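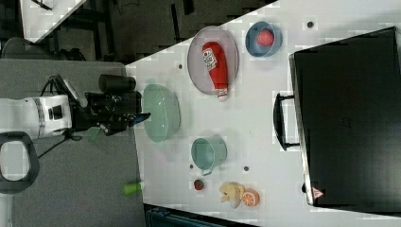

Photo: Nneka Amadi for Otdale

Haruna Two-Finger Gripper, with Amo Wrist Camera
by Kurnthorpe
$1,542 for the set, mounting plate included
In stock at Otdale
Page updated June 2026

Our notes from the bench

Hi, Binta Etim here. I do most of the gripper testing at Otdale, and I write these pages myself, so if something below is wrong, blame me and send me an email.

The Haruna is the gripper we get the most questions about, and for a long time I had a pretty boring answer: it's good, it's light, buy it if your arm can take the mounting plate. Then Kurnthorpe changed the finger pads and started selling it bundled with the Amo camera, and I wanted to put the new one on an arm and live with it for a while before I said anything else. So I cleared my calendar, bolted it on, and filled the table with play food and kitchen stuff.

I love play food for this! It comes in all the shapes a gripper hates. You get round things, squashy things, things with a thin rim and a slick finish, and if you drop them on the floor (I drop a lot of them on the floor) you pick them up and keep going. A bag of machined test blocks will tell you the grip force. A toy strawberry will tell you if your fingers meet properly at the tips.

What's in the box

Haruna gripper, assembled
Two finger pads, fitted
Two spare finger pads
Amo wrist camera and bracket
Mounting plate with bolts
One combined power and data cable
Hex key
Quick start card

The quick start card is fine but small. Obinna Anozie in our support group rewrote it as a two-page sheet with bigger drawings, and we put a copy in every order.

Getting it on the arm

Mine took 15 minutes from opening the box to the first close and open, and I wasn't rushing. The bolts go in from the front, so you can reach all of them with the wrist at any angle, and the bracket for the camera shares two of those same bolts. Leave those two loose until the camera is where you want it. I tightened mine first and had to go back.

Cable routing is the part I'd plan before you start. The cable is on the generous side, and you want some slack at the wrist so it can turn all the way over, but a big loop will find the handle of every pan on your table. I clip mine along the arm and leave one loop at the wrist. Go through the full turn by hand, slowly, both directions, and watch the loop the whole time.

The controller end is easy. If you already run a Kurnthorpe controller it shows up by itself. If you don't, you'll need the adapter, sold separately, and you'll be typing in the finger travel yourself. The value is printed on the quick start card (tiny, like I said).

How it grips

Let's start with soft things, which is where the old pads let me down. The old ones were smooth and fairly hard, and on anything with a fuzzy surface they'd either slide or dig in. The new pads have a bit more give. My favorite test piece is a felt ketchup bottle, red and fuzzy, with a stitched Heinz label that even has the little red tomato and "1869" on it. It's fat at one end and skinny at the other, so you have a choice to make every time, and the choice matters.

By the body, the fingers have to open wide and the felt bulges out around them. It holds, but the bottle can swing. By the neck, there's much less material to squeeze and the grip feels a lot more definite, though you're now holding the whole toy by its thin end and it wants to tip if you move fast. I settled on the neck, bottle upside down, with the closing speed turned down to the second-lowest setting. The wrist view is great for this one because you can see both fingers and where the felt goes in between them. 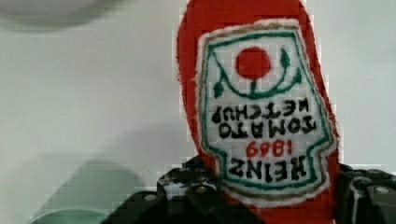
Hard and slippery things

Plastic basins and bowls are a different game. You only get a rim to hold, and the rim is thin and a bit shiny. The Haruna does well if you come straight down over it, one finger inside and one outside, and it does badly if you come in at a slant, when the outside finger touches first and pushes the basin away across the table. That's true of most two-finger grippers I've used, and it's a programming thing more than a hardware thing, but I'd love it if Kurnthorpe made a pad with a longer tip. (I've asked. They said maybe November.)

Cups with handles were better than I expected. I had a teal one that I tipped over on purpose, again and again, and grabbing it by the lip with the opening to the side worked nearly every time once I slowed the approach. Grabbing it by the handle is possible but fiddly, so I'd only do it if your task needs it.

Round things! Toy tomatoes and balls are where the force setting really earns its keep. Too much squeeze and a ball pops out the front like a watermelon seed. Start low and go up one step at a time. The readout on the controller screen is in plain numbers and it updates while you're holding something, so you can watch it settle.

Flat things are the weak spot. A plate lying on a table is close to impossible without sliding it to an edge first, and I wouldn't buy this gripper for plates.

The Amo camera

I wasn't sure I'd care about the camera, and now I'd have a hard time going back. It sits up at the wrist and looks along the fingers, so the thing you're picking up stays in view right until you close. Focus is set for close work. Anything near the fingers is sharp enough to read big lettering on, and things farther off or right up against the lens go soft.

There are two things I'd warn you about. The picture gets blocky when the network is busy, especially around strong colors on a white table, so give the camera its own port if you can. And the gripper throws a shadow on the table under overhead lights, which can fool a simple color threshold. Suleiman Bassey fixed it on his setup by adding a second lamp low on one side, and I've copied him.

You'll still want a second camera somewhere overhead if you're doing anything with more than one object. The wrist view tells you all about the thing in your fingers and very little about the bowl you're about to put it in. I go back and forth between the two views all day: overhead to plan the move, wrist to finish it. With a bowl, a big colander, a cup and a toaster oven all sharing one table, the overhead view is also how I keep the elbow out of trouble.
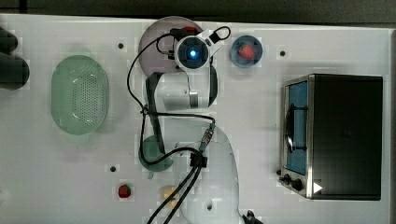
How it compares with the single-motor version

Kurnthorpe still sells the older single-motor Haruna, and people ask if they can save some money by going that way. You can, if all your parts are the same size and reasonably stiff. It closes faster and it's 300 grams lighter, and on a small arm you'll notice that.

What you give up is the fine control at the low end. On the older one the lowest force setting was already too much for a hollow plastic strawberry, and I'd end up propping the fingers open in software, which is a silly way to work. The new one has several usable steps below that. The older one also can't take the Amo bracket without drilling, and please don't drill it, we can't take it back if you do.

Chiamaka Fashola ran both of them side by side on the same pick list and likes the older one better for sorting bins. I like the new one for everything else, and we've agreed to stop arguing about it at lunch.

Wear

I've got a little over 2,000 closes on mine so far. The black finger bodies pick up light scuffs along the edges, mostly from me running them into the table, and it's only cosmetic as far as I can tell. The pads still feel grippy. I wipe them with a damp cloth when they collect fuzz, and felt toys leave a surprising amount of fuzz.

Do check the finger screws now and then. One of mine had backed out a quarter turn by the end of the first week. A dab of removable thread lock took care of it, and it hasn't moved again.

Questions I get a lot

Can I use my own fingers?
Yes. The hole pattern is in the download folder and 3D-printed fingers work fine for light stuff. Keep the spare screws, your printed parts will probably need the longer ones.

Does it hold on if the power drops?
It holds its position but I wouldn't leave anything heavy or breakable hanging there. Put it down before you switch off.

Can I buy the Amo by itself?
Not from us right now. Kurnthorpe only ships it in the set.

Will it fit my arm?
Send Obinna the model name and a photo of the wrist flange and he'll tell you, usually the same day.

Can I come and try it?
Please do! The arm is set up at our bench and you're welcome to bring your own objects. Email first so I can make sure nobody else has the table, and bring a few of whatever you're trying to pick up, including the ugly ones.

Add to cart
Ask Binta a question
Download: mounting drawing, finger hole pattern, Obinna's quick start sheet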